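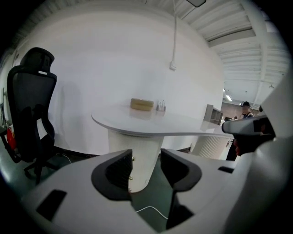

福祉用具・補装具論 講義資料 第4回
補装具費支給制度の手続きと自己負担の考え方
2020/6/3 配付

1. 本回の範囲

前回は障害支援区分の認定手続きを扱った。本回は、障害者総合支援法に基づく補装具費の支給について、申請から支払いまでの流れと利用者負担の計算を整理する。日常生活用具給付等事業との区別も本回で済ませる。介護保険による福祉用具貸与は次回に回すが、優先関係のみ第6節で触れる。

教科書は第22章を用いる。章末の表は旧基準の額を載せているため、基準額については各自で最新の告示を参照すること。

2. 用語の整理

補装具とは、障害者等の身体機能を補完し、又は代替し、かつ長期間にわたり継続して使用されるものをいう。義肢、装具、車椅子、補聴器、視覚障害者安全つえ、重度障害者用意思伝達装置などが該当する。種目は告示で定められており、告示にない用具は、機能が類似していても原則として補装具費の対象とならない。

日常生活用具は、日常生活上の便宜を図るための用具で、市町村の地域生活支援事業として給付又は貸与される。特殊寝台、入浴補助用具、ストーマ装具などがこれに当たる。具体的な品目、基準額及び負担の方法は市町村が定めるため、自治体間で差がある。

両者の違いを次に示す。

制度の位置づけ
 補装具:自立支援給付(個別給付)
 日常生活用具:地域生活支援事業(市町村必須事業)
費用の負担
 補装具:国2分の1、都道府県4分の1、市町村4分の1
 日常生活用具:国2分の1以内、都道府県4分の1以内の補助
種目・基準の決定
 補装具:国の告示
 日常生活用具:市町村(用具の要件は国の告示)
専門的判定
 補装具:種目により更生相談所等の判定又は意見を要する
 日常生活用具:原則として不要

答案で混同が多いのはストーマ装具である。かつて補装具に含まれていたが、現在は日常生活用具として扱う。

3. 支給の対象者

対象は、補装具を必要とする障害者、障害児及び難病患者等である。障害者及び障害児については、身体障害者手帳の記載内容と申請種目との対応が確認される。難病患者等については手帳を要件とせず、政令に定める疾病に該当することを診断書等で確認する。

障害児の場合、申請者は保護者となる。成長に伴う再支給の頻度が高く、耐用年数の適用も成人とは扱いが異なる。

4. 申請から支払いまで

手続きは次の順に進む。

(1)申請。申請者が居住地の市町村に申請書を提出する。種目に応じて医師の意見書、見積書を添付する。
(2)判定又は意見の照会。市町村は必要に応じて身体障害者更生相談所等に判定を依頼し、又は意見を求める。義肢、装具、座位保持装置、電動車椅子等の新規申請では、更生相談所の判定を経るのが通例である。
(3)支給決定。市町村が支給の可否と額を決定し、申請者に通知する。補装具費支給券もこの段階で交付される。
(4)契約。利用者が補装具業者と購入、借受け又は修理の契約を結ぶ。
(5)製作及び適合。業者が製作し、必要なものは仮合わせを行う。引渡しに際して適合の確認を受ける。
(6)支払い。償還払い又は代理受領による。

償還払いでは、利用者が業者に全額を支払い、後に市町村へ請求する。代理受領では、利用者は自己負担分のみを業者に支払い、残額は業者が市町村に請求する。実務上は代理受領が多い。

支給決定前に購入した用具は、原則として支給対象にならない。申請日と契約日の前後関係は、事例問題で必ず確認すべき点である。

5. 利用者負担の計算

利用者負担は原則1割で、世帯の所得に応じた負担上限月額が設けられている。

生活保護世帯:0円
市町村民税非課税世帯:0円
市町村民税課税世帯:37,200円

障害者本人又は世帯員のうち、市町村民税所得割の最多納税者の納税額が46万円以上の場合は、支給対象外となる。所得を判断する際の世帯の範囲は、18歳以上の障害者では本人及び配偶者、障害児では保護者の属する住民基本台帳上の世帯とする。

基準額を超える製品を希望し、その差額が嗜好又はデザインによる場合は、差額を利用者が自己負担することで支給を受けられる。差額は負担上限月額の対象に含まれない。

計算例1
 課税世帯の成人。基準額339,000円、購入額も同額。
 1割相当額は33,900円。上限月額37,200円を下回るため、利用者負担は33,900円となる。

計算例2
 計算例1と同じ世帯で、購入額が361,000円の製品を希望。差額22,000円はデザイン上の理由による。
 利用者負担は33,900円に差額22,000円を加えた55,900円となる。

計算例3
 非課税世帯の成人。基準額及び購入額は計算例2と同じ。
 基準額内の負担は0円。差額22,000円のみを負担する。

計算例3では全額が0円になるとする誤答が毎年ある。上限月額は基準額の範囲内の負担にのみ適用される。

6. 他制度との優先関係

補装具費の支給は、他の法令による給付が受けられる場合には行われない。主な優先制度は、労働者災害補償保険、医療保険(治療用装具)、介護保険である。

治療用装具は、治療の過程で医師の指示により用いるもので、医療保険の療養費の対象となる。症状固定後に日常生活や就労のために用いる更生用装具は、補装具費の対象となる。同じ形状の短下肢装具でも、作製の時期と目的により制度が分かれる。

介護保険の被保険者が要介護認定を受けている場合、車椅子、歩行器及び歩行補助つえは、介護保険の貸与が優先される。ただし、身体状況により既製品では対応できず、個別の製作が必要と判断されるときは、補装具費として支給できる。

7. 借受けの取扱い

2018年の改正法施行により、購入を基本としつつ、借受けも補装具費の支給対象に加えられた。借受けが認められるのは次の場合である。

・身体の成長に伴い、短期間での交換が必要と認められる場合
・障害の進行により、短期間の利用が想定される場合
・購入に先立ち、複数の補装具等の比較検討が必要と認められる場合

対象種目は、義肢、装具及び座位保持装置の完成用部品、重度障害者用意思伝達装置の本体、歩行器、座位保持椅子に限られる。車椅子は含まれない。

8. 耐用年数と再支給

耐用年数は種目ごとに告示で定められる。通常の使用状態で修理不能となるまでの予想年数であり、経過したことのみをもって再支給が決まるものではない。逆に、年数に達しない場合でも、身体状況の変化や災害等による毀損があれば、再支給が認められることがある。修理で対応できるときは修理を優先する。

9. 演習

次の事例について、適用される制度、申請先、利用者負担額を、根拠とともに1000字以内で述べよ。

Fomivach社に勤務するGkikas氏(42歳、課税世帯、配偶者あり)は、業務外の事故により右下腿を切断した。治療用の仮義足による訓練を終え、症状は固定している。身体障害者手帳の交付を受け、復職に向けて下腿義足の作製を希望している。業者Radenの見積額は、基準額と同額の339,000円である。本人は足部の外装を別の仕上げに変更することも検討しており、その場合の追加額は22,000円となる。配偶者の市町村民税所得割額は46万円に満たず、本人の額はこれより低い。

留意点
 ・業務上の災害であった場合に結論がどう変わるかにも触れること。
 ・仮義足と本義足とで適用制度が異なる点を明示すること。
 ・外装変更の有無で場合を分け、負担額を二通り示すこと。

提出先は授業支援システムBoleoの第4回フォルダとする。締切は7月の第1回授業開始時。手書きの場合は画像を1個のPDFにまとめること。

10. 次回までの準備

介護保険法における福祉用具貸与の種目一覧に目を通し、本回の補装具種目と重複するものに印を付けておくこと。教科書では第23章の前半が該当する。

担当:Evdokia Psarras
質問はBoleoの掲示板に、節番号を付して投稿すること。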